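Re: [lab-automation] what to ask for in next year's budget?

Hi Araba, hi all,

On the grippers, my advice is to hold off on the second Usard until you know what you're spending on everything around it. We got that backwards the first time and I've been paying for it out of the odds-and-ends line ever since!

Araba Atinga wrote:
> We have 3000 left for bench equipment and it has to be committed
> in February. I'm torn between a second gripper and doing the
> walled bins properly for the insertion work. Matar quoted 12 weeks
> on the gripper, so I can't dither much. What did you end up with?

We went with bins. Gray panels, sloping sides, plus a shape board and a holder in each one (the holder has a dip in the top edge so a piece can sit in it). The boards came from Drirnar and the holders we had made by Astano, who took 21 days and were very nice about me changing the drawing twice. Order spare pieces while you're at it, and put them on the same PO or you'll pay shipping all over again. I'd set aside 20 percent for that kind of thing. I set aside zero, so learn from me.

Here's our setup on the shape task:

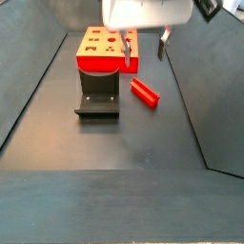
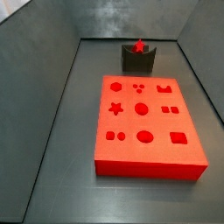
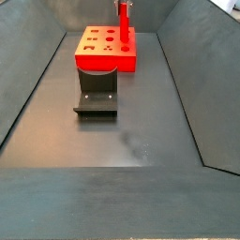 Back to your 12 weeks: ask Matar if the lead time starts from the PO or from the deposit. Ours started from the deposit, and our finance office sat on that for ages. Also ask whether the fingers are included. They were a separate line on my quote and I missed it completely (it was on page two, under the freight).

I can send you my spreadsheet if you want it. It's ugly but the part numbers are right.

Amerley Nyarko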